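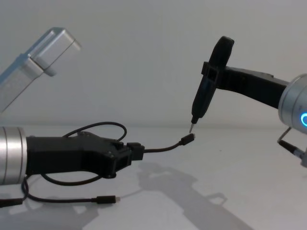 Zachary Tremblay wrote in before the talk to say that small towns should stop printing bus timetables altogether, and that the money would be better spent on benches. I'll read his note out and then say where I disagree.

Slide 2. Indwood has one bus line, 24 stops, and a paper timetable that used to fold out to the size of a kitchen towel. We surveyed 368 riders in December. Of those, 262 had looked at the paper version in the past month. Pause here, people usually want to write that down.

Slide 3. The old layout. Times ran across, stops ran down, and the Saturday service was in the same color as the rest. Riders at Korkik read the wrong row most often – the stop name is set right under the Morin transfer note. Ask the room to find the last bus home from Morin. Give them a full minute.

Slide 4. The new layout. One card per stop, large type, only the times for that stop. We printed 3,917 cards. Dimby Road got its own version with the school run on the back.

Slide 5. Costs. Skip if short on time, the handout has the table.

Slide 6. Back to Zachary and the benches. He is right that people wait longer than they ride at some stops. I would still keep the cards. A bench doesn't tell you that the 6:40 is the last one.

Questions. Someone will ask about live displays. Answer: we priced two, for Korkik and Morin, and the town has not decided yet. Cards are by the door, please take one.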